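Herkasden, recueil de recettes de sirops et de boissons maison

Bonjour et bienvenue ! Ce dépôt rassemble 896 recettes de sirops, de limonades et de tisanes froides, recopiées à la main depuis les cahiers de la famille Barrios et de quelques voisins qui ont bien voulu prêter les leurs (merci encore, je les ai tous rendus, même celui taché de cassis).

Contenu

recettes.csv : une ligne par recette, avec le titre, les ingrédients, les quantités et le texte de la préparation.
cahiers.csv : la provenance de chaque recette, quand on la connaît.
variantes.csv : 158 recettes qui existent en deux versions ou plus, parfois avec des désaccords assez vifs sur le sucre.

Les quantités sont en grammes et en millilitres. Quand le cahier disait « un bon verre », j'ai laissé « un bon verre » dans la colonne remarque et la case quantité reste vide. L'orthographe d'origine est conservée, fautes comprises, j'y tiens beaucoup.

Limites connues

Les temps de cuisson manquent souvent, et les plantes portent leur nom local : vérifiez toujours l'espèce avant de cueillir quoi que ce soit. Le cahier de Prelten a pris l'eau et ses deux dernières pages sont incomplètes.
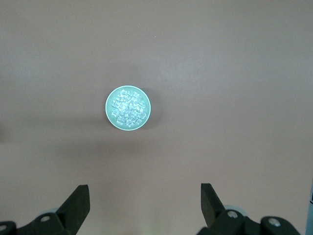
Pour la version 2, commencée en décembre, Panagiotis Sotiropoulos a relu toutes les recettes à la fleur de sureau et harmonisé les noms d'ingrédients à l'aide de son petit script Histum, rangé dans le dossier outils.

Si vous trouvez une erreur, ouvrez un ticket en indiquant le numéro de la recette. Et si vous avez un vieux cahier dans un tiroir, écrivez-moi, je le lirai avec grand plaisir !

Licence : CC BY 4.0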